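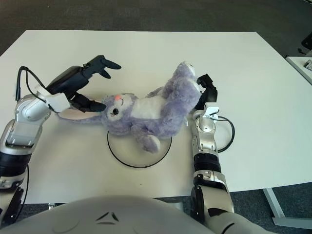

Purple bunny, on its back on the table

Topic: Shared path on Marsden Road, should there be a bell rule?

plernham_pete
Council are asking for views on the shared path again, closes end of June. They want cyclists to ring a bell for every pedestrian they pass. Every one. I ride it twice a day, school run time, I'd be ringing from the bridge to the station without stopping. Thoughts?

zofia gajewski
Good. Ring it. Had a bike go past my elbow at 8 in the morning, no bell, no "excuse me", nothing. My mum walks that path and she's 80.

plernham_pete
Not saying don't ring. Saying every single person is daft. Half of them have headphones in anyway.

kerbcrawler88
Wrong target. It's the dog leads. Those extending ones, right across the path like a tripwire. Who's doing a consultation on them

Ariel Belmonte
Read the actual document before everyone kicks off, it's on the council page under Transport. Bell bit is one paragraph. Rest is about the lighting and a painted line down the middle from the Jideo garage to the bridge. The line is what worries me. We had one before, it wore off, and all it did was give people something to shout about. "You're on my side." Much better when everybody just muddled along.

zofia gajewski
Muddled along is how you get clipped by handlebars Ariel
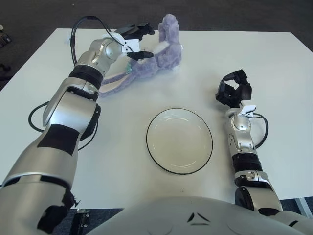
Ariel Belmonte
And people got shouted at for standing on the wrong side with a pram, which was me. Narrow bit by the allotments isn't wide enough for 2 lanes whatever they paint. Put bollards in there, make everyone slow down, job done.

kerbcrawler88
Bollards!! So the mobility scooters can't get through. Brilliant

Ariel Belmonte
Spaced properly they can. There's some at the park end and they get through those fine.

tin_of_beans
They don't get through fine. My dad has to go round by the road becuase his is the wider sort. Please put that in your reply if you're sending one, I will be.

Ariel Belmonte
Didn't know that, sorry. Will leave bollards out then.

plernham_pete
So what are we asking for. Bell when it's needed, no line, lights yes?

zofia gajewski
Bell always. Line yes. Lights yes.

plernham_pete
Right well that's one of three

tin_of_beans
Last time they got 128 replies and did nothing for ages so wouldn't get too worked up. Lights are the main thing imo, pitch black past the Zimness turning by teatime in winter. Can't see bikes OR dogs.

kerbcrawler88
or leads

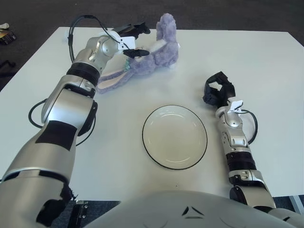 Plush rabbit and a white plate

zofia gajewski
Has anyone got the paper form? Mum won't do it online. Library had run out this morning.

tin_of_beans
Got a spare, will drop it in at yours after work if you pm me the number

zofia gajewski
Thankyou, have messaged. She'll be saying bells too, fair warning Pete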